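Olbridge Community Workshop
Minutes of the Technical Working Group, November meeting

Present: Elaine Nogueira (chair), Florence Després (minutes), P. Mirkel, T. Simard
Apologies: R. Moditz
Meeting opened at 7:05 p.m.

1. Minutes of the previous meeting

Approved with one correction. Under item 3, "drain valve" should read "isolation valve."

2. Matters arising

2.1 The replacement hygrometer for the timber store has been received and mounted on the north wall. Readings are to be entered in the log at opening and at closing.

2.2 The quote for rewiring the lathe bay is still outstanding. Simard to call the contractor again.

2.3 The second set of keys has been returned.

3. Dust extraction

3.1 Mirkel reported on the airflow tests. With all gates closed except the one under test, the planer branch measured 990 cubic feet per minute at the hood. The table saw branch was lower than expected and the reading was not stable. The flexible hose on that branch is longer than it needs to be and has a sag near the floor.

3.2 Agreed to shorten the hose, replace the sagging section with rigid duct, and repeat the test before any decision on a larger fan.

3.3 Després asked if the filter bags had been cleaned before the test. Mirkel confirmed they had not. Bags to be cleaned and the pressure drop recorded before and after the work.

3.4 The gate on the band saw branch does not seat fully. It was closed with tape for the test. A new gate is to be ordered with the duct.

4. Timber store and moisture content

4.1 The chair summarized the log for the period. Relative humidity in the store rose after the heating timer was changed and came down once the old setting was restored. The timer cover is now locked - the code is held by the chair and Simard.

4.2 Boards going into glued work should be at 8 percent moisture content or below. Simard noted that members are taking readings at the end of the board only, where the figure is usually lower than in the middle. The instruction sheet will be amended to require a reading at mid-length, on the face, with the meter set to the correct species group. 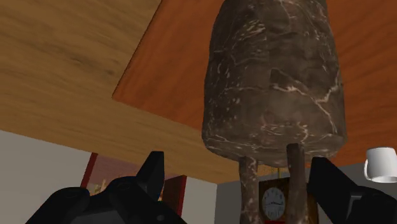

4.3 Stickers in the lower rack are of uneven thickness and several are out of line vertically. The rack will be emptied and restacked on Monday. Stock without a name and date on the end will be moved to the common pile, as provided in the store rules.

4.4 Moditz had asked in writing whether kiln-dried and air-dried stock could share a bay. The group saw no objection provided both are labeled. Labels to be kept at the store door.

5. Adhesives and finishes

5.1 Two containers of wood glue were found past their use date and have been removed. The remaining stock is sufficient until spring.

5.2 The metal cabinet for solvent finishes is full. Després proposed a limit of one container per member. Mirkel preferred a limit by volume. Not settled - carried to the next meeting with a written proposal from each.

5.3 Oily rags are still being left on the benches. A second lidded can will be placed beside the sink, and the notice will be reprinted in larger type.

6. Budget

6.1 The balance of the equipment line is $2,000. Duct, fittings and the new gate will be charged to it. The hygrometer was charged to building maintenance.

6.2 No request for a larger fan will be made this year.

7. Actions

Mirkel: shorten hose, fit duct, order gate, repeat airflow test
Simard: contractor quote; restack lower rack
Després: amend moisture sheet; reprint rag notice; proposal on cabinet limit
Nogueira: reply to Moditz on item 4.4

8. Other business

Simard asked that the thickness planer be added to the blade change schedule, with an interval of 5 weeks. Agreed, to be reviewed after 4 changes.

Meeting closed at 8:40 p.m.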